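작은 롤러 하나로 벽 칠하기: 트레이에 비닐 씌우는 법부터 바닥 지키는 법까지

집안일 노트 > 공구와 페인트

저는 페인트칠을 정말 좋아합니다. 벽지 바르기는 두 번 해 보고 손을 들었고 타일 줄눈은 할 때마다 허리가 아픈데, 페인트만큼은 주말 내내 해도 신이 나요! 그중에서도 제일 아끼는 도구가 손바닥만 한 미니 롤러와 거기에 맞는 작은 트레이입니다. 큰 롤러는 거실 벽처럼 넓은 면에서나 빛을 보고, 문틀 옆이나 창 밑, 좁은 창고방이나 현관 안쪽은 전부 작은 롤러 차지예요. 지난번 걸레받이 글에 댓글로 트레이 청소를 물어보신 분이 많아서 이번에는 트레이와 롤러, 그리고 바닥 이야기를 한꺼번에 적어 봅니다.

트레이에 비닐부터 씌우세요

페인트를 붓기 전에 트레이 안쪽에 투명 비닐을 한 장 깔아 두면 뒷정리가 놀랄 만큼 짧아집니다. 전용으로 나오는 딱딱한 속 트레이도 써 봤는데 우리 집 트레이와 크기가 안 맞아서 자꾸 들뜨더라고요. 저는 동네 철물점에서 한 롤에 1,309원 주고 산 얇은 비닐을 씁니다. 가격이 참 애매하죠. 영수증을 보고 한참 웃었어요.

씌우는 순서는 간단합니다. 비닐을 트레이보다 사방으로 한 뼘씩 크게 자르고, 가운데 깊은 부분부터 손등으로 눌러 붙입니다. 그다음 경사면을 따라 위로 올라오면서 펴 주고 남는 부분은 테두리 밖으로 넘겨 밑면에 마스킹 테이프로 붙여요. 위에서부터 펴 내려가면 깊은 쪽에서 비닐이 팽팽하게 떠 버리고, 거기에 페인트를 부으면 무게 때문에 테이프가 쭉 떨어집니다. 저는 이걸로 양말 한 켤레를 보냈습니다.

주름은 조금 남아도 괜찮아요. 다만 경사면 한가운데에 굵은 주름이 잡히면 롤러가 거기서 덜컥거리니까 그 자리만큼은 옆으로 밀어 두세요. 트레이 경사면에는 오돌토돌한 무늬가 있잖아요? 롤러에 묻은 페인트를 고르게 펴 주는 자리인데, 두꺼운 비닐을 깔면 그 무늬가 묻혀 버립니다. 얇은 비닐이면 요철이 어느 정도 살아 있어서 롤러가 미끄러지지 않고 잘 굴러요. 김장 비닐은 너무 두껍고, 주방용 랩은 반대로 너무 얇아서 롤러에 말려 올라옵니다(랩으로 해 보고 싶은 마음은 저도 압니다. 집에 늘 있으니까요).

일이 끝나면 남은 페인트를 통에 따라 붓고 비닐 위의 얇은 막은 그대로 말립니다. 다 마른 뒤에 테두리 쪽부터 안으로 접어 가며 걷어 내면 트레이는 새것 같아요. 덜 마른 비닐을 급하게 걷다가는 꼭 한 방울이 흐릅니다. 저녁에 펴 두고 다음 날 아침에 걷으세요.

페인트는 조금씩만

작은 트레이에 욕심을 내면 안 됩니다. 500밀리리터짜리 통을 사 와도 한 번에 다 붓지 마시고, 깊은 쪽 바닥이 덮일 만큼만 부으세요. 수성 페인트는 트레이에 넓게 퍼져 있으면 금방 가장자리가 꾸덕꾸덕해지고 그 덩어리가 벽으로 옮겨 갑니다. 조금 붓고, 쓰고, 또 조금 붓고. 귀찮아 보여도 벽이 훨씬 매끈하게 나와요.

통 입구에는 굵은 고무줄을 하나 걸쳐 두세요. 붓을 거기에 대고 훑으면 홈에 페인트가 고이지 않아서 뚜껑이 잘 닫힙니다. 뚜껑을 닫을 때는 헝겊을 한 겹 올리고 고무망치로 살살 돌아가며 두드리면 됩니다. 예전에 그냥 망치로 쳤다가 뚜껑이 찌그러져서 그 통은 한 달 만에 굳어 버렸어요. 아까운 파란색이었는데!

롤러에 묻히는 요령

새 롤러 커버는 쓰기 전에 테이프로 한 번 굴려서 보풀을 떼어 냅니다. 옷에 쓰는 돌돌이도 좋습니다. 그다음 물에 살짝 적셨다가 꼭 짜서 물기를 거의 없애고 시작하세요. 수성 페인트라면 이렇게 해야 첫 줄부터 고르게 먹습니다. 유성은 물을 대면 안 되니까 보풀만 떼고 바로 쓰시고요.

묻힐 때는 깊은 쪽에 살짝만 담갔다가 경사면에서 서너 번 굴립니다. 한쪽만 담그고 굴리지 않으면 롤러가 짝짝이로 무거워져서 벽에서 제멋대로 미끄러져요. 들어 올렸을 때 뚝뚝 떨어지면 많이 묻은 거고, 벽에서 쩍쩍 소리가 나면 모자란 겁니다. 조용히 사르륵 굴러가는 소리가 날 때가 제일 좋아요. 저는 그 소리가 듣고 싶어서 칠하는지도 모르겠습니다.

잠깐 쉴 때는 롤러를 트레이의 경사면 위에 눕혀 두고 젖은 수건을 덮어 둡니다. 손잡이가 얕은 쪽으로 가게 두면 손에 페인트가 안 묻습니다. 깊은 쪽에 커버를 푹 담가 놓고 밥 먹으러 가시면 안 돼요. 속심까지 페인트를 먹어서 나중에 아무리 짜도 끝이 없습니다. 쉬는 시간이 길어지겠다 싶으면 커버째로 비닐봉지에 넣고 공기를 뺀 다음 손잡이 쪽을 묶어 두세요. 그렇게 하룻밤 냉장고에 넣어 둔 적도 있는데 다음 날 멀쩡하게 썼습니다. 식구들에게 미리 말은 해 두시고요.

좁은 방은 어디부터 칠할까

좁은 공간은 동선이 반입니다. 안쪽 구석에서 시작해서 문 쪽으로 나오세요. 모서리와 바닥에 닿는 선은 붓으로 먼저 손가락 두 개 폭만큼 그어 두고, 그게 마르기 전에 롤러로 이어 칠합니다. 붓 자국이 먼저 말라 버리면 액자 테두리처럼 그 자리만 떠 보여요. 그래서 저는 네 면을 한꺼번에 긋지 않고 한 면씩 긋고 굴리고 넘어갑니다.

벽마다 색이 다르다면 밝은 색부터 칠하고, 완전히 마른 뒤에 진한 색으로 경계를 잡으세요. 위는 연하게, 아래 띠는 진하게 나누는 벽이라면 더 그렇습니다. 마스킹 테이프를 붙인 다음 이미 칠한 색을 테이프 가장자리에 한 번 더 얇게 발라 보세요. 틈으로 스며드는 게 같은 색이니 티가 안 나고, 그 위에 진한 색을 올리면 선이 칼같이 나옵니다. 처음 해 보면 테이프 떼는 순간이 정말 짜릿해요! 테이프는 마지막 칠이 손에 살짝 달라붙을 정도일 때 비스듬히 당겨 떼세요.

사선으로 꺾이거나 계단처럼 내려가는 경계선은 테이프를 통째로 구부리지 말고 짧게 잘라 이어 붙이는 게 빠릅니다. 꺾이는 자리에서 두 조각을 겹쳐 놓고 칼로 한 번에 그으면 모서리가 딱 맞아요. 칼날은 새것으로 갈아 끼우고 벽은 긁히지 않게 힘을 빼 주세요.

주황이나 노랑 계열은 생각보다 속이 잘 비칩니다. 한 번 칠하고 실망해서 페인트를 탓하시는 분이 많은데, 밑에 옅은 회색 프라이머를 먼저 바르면 두 번 칠로도 충분히 진하게 나와요. 첫 칠과 둘째 칠 사이는 대략 7시간을 둡니다. 통에는 더 짧게 적힌 것도 있지만 장마철에는 어림없어요. 통에 적힌 것보다 짧게만 하지 마세요.

반들거리는 바닥 위에서 일할 때

대리석이나 대리석 무늬 바닥은 예쁜 만큼 신경 쓸 게 있습니다. 우선 미끄러워요. 천 덮개 한 장만 깔면 발밑에서 밀리니까 덮개 네 귀퉁이를 마스킹 테이프로 잡아 주시고, 비닐 덮개만 까는 건 피하세요. 물방울이라도 떨어지면 썰매가 됩니다. 저는 바닥에 골판지를 깔고 그 위에 헌 이불보를 덮습니다.

트레이도 반들거리는 바닥에서는 잘 돌아갑니다. 롤러를 굴릴 때마다 트레이가 슬금슬금 도망가면 그릇장에 까는 미끄럼 방지 매트를 손바닥만큼 잘라 밑에 받쳐 보세요. 처음 해 보고 왜 이제야 알았나 싶었어요. 트레이를 놓는 자리도 중요합니다. 뒷걸음질하는 길에 두면 언젠가는 밟습니다. 롤러를 쥔 손 쪽 앞에 두고, 옮길 때마다 같은 쪽에 놓는 버릇을 들이면 보지 않고도 손이 갑니다. 트레이 색이 노랑처럼 눈에 확 띄는 게 좋은 이유도 여기 있어요. 회색 바닥에 회색 트레이를 놓고 일하던 시절에는 참 많이도 찼습니다.

대리석 무늬 바닥에서는 튄 페인트를 찾기도 어렵습니다. 하얀 줄무늬 사이에 흰 페인트 한 방울이 숨으면 서서는 안 보여요. 일을 마치면 불을 끄고 손전등을 바닥에 눕혀 낮게 비춰 보세요. 튀어나온 것마다 그림자가 길게 생겨서 페인트 방울도, 작은 부스러기도 바로 드러납니다. 수성 페인트 방울은 미지근한 물에 적신 천을 잠깐 올려 두었다가 플라스틱 카드로 밀면 떨어집니다. 진짜 대리석이라면 식초나 레몬이 든 세제는 절대 쓰지 마세요. 광이 죽습니다. 중성세제 몇 방울 푼 물이면 됩니다.

칠하기 전 청소도 잊지 마시고요. 바닥에 남은 까만 티끌 하나가 롤러에 붙으면 벽 위에 점을 줄줄이 찍고 다닙니다. 저는 청소기를 돌린 다음 물걸레로 닦고, 벽과 바닥이 만나는 선은 마른 붓으로 한 번 더 쓸어 냅니다.
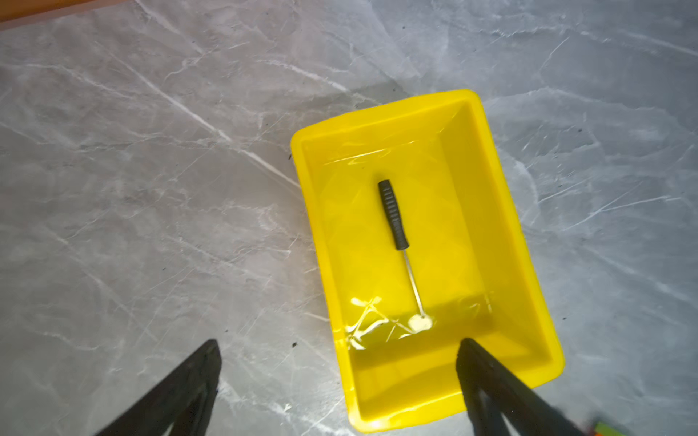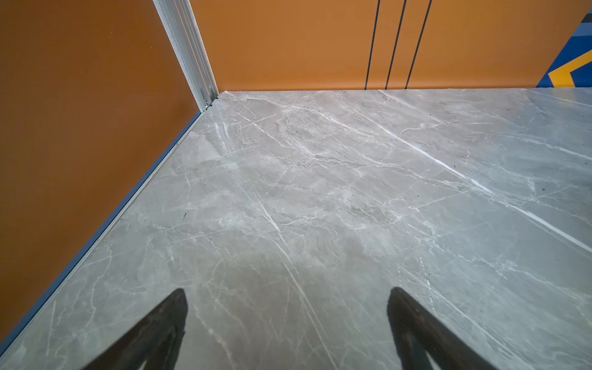
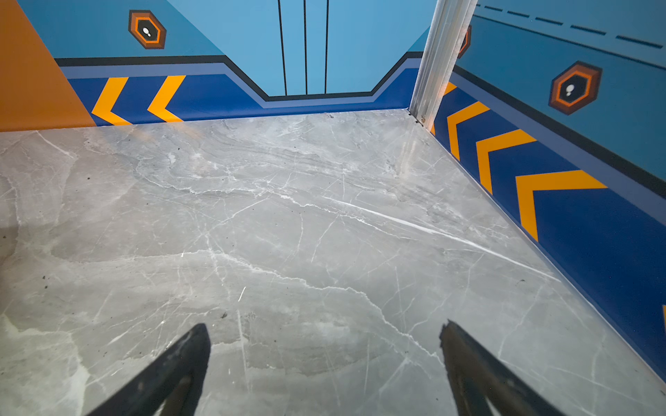

대리석 무늬가 있는 회색 바닥. 첫 번째 사진은 투명 비닐을 씌운 노란 트레이와 작은 롤러, 두 번째는 주황색 벽 쪽, 세 번째는 파란 벽 쪽입니다.

롤러 씻기와 보관

커버는 씻기 전에 반드시 긁어내세요. 헌 플라스틱 자로 위에서 아래로 훑으면 페인트가 꽤 많이 나옵니다. 이걸 통으로 돌려보내고 씻으면 물도 덜 들어요. 미지근한 물에 주방 세제를 풀고 장갑 낀 손으로 주무르다가 맑은 물이 나올 때까지 헹굽니다. 짤 때는 비틀지 말고 손으로 감싸 쥐고 아래로 훑어 주세요. 비틀면 결이 틀어져서 다음에 칠할 때 줄이 생깁니다.

커버를 빼낸 철사 틀은 마른 헝겊으로 닦고 굽은 자리에 낀 페인트를 이쑤시개로 파냅니다. 손잡이 홈 사이사이도 칫솔로 한 번 문질러 주면 다음에 잡을 때 기분이 다릅니다. 커버는 눕혀 말리면 바닥에 닿은 쪽이 납작하게 눌리니까 꼭 세우거나 걸어서 말리세요. 저는 빨랫줄에 젓가락을 매달아 거기에 끼워 둡니다.

댓글에서 얻은 요령

우펜도 코에치 님은 비닐 대신 트레이째 큰 비닐봉지 안에 쏙 넣고 공기를 빼서 쓰신대요. 끝나면 봉지를 뒤집으며 트레이만 빼내면 된다고 하시는데, 따라 해 보니 작은 트레이에는 정말 편했습니다. 봉지에 글씨가 인쇄되어 있으면 잉크가 배어 나올 수 있으니 무지로 고르세요.

네마 카이자게 님은 남은 페인트를 작은 유리병에 옮기고 뚜껑에 색 이름과 칠한 벽을 적어 두신다고 합니다. 나중에 의자에 긁힌 자국이 생겼을 때 붓만 들고 가면 되니 얼마나 좋아요. 저도 당장 잼 병을 모으기 시작했습니다.

다음 글에서는 문짝을 떼지 않고 경첩 둘레를 칠하는 방법을 적을게요. 경첩에 바셀린을 바르는 분도 계시고 테이프를 감는 분도 계시던데, 둘 다 해 보고 사진과 함께 올리겠습니다. 다른 방법을 쓰고 계시면 댓글로 알려 주세요!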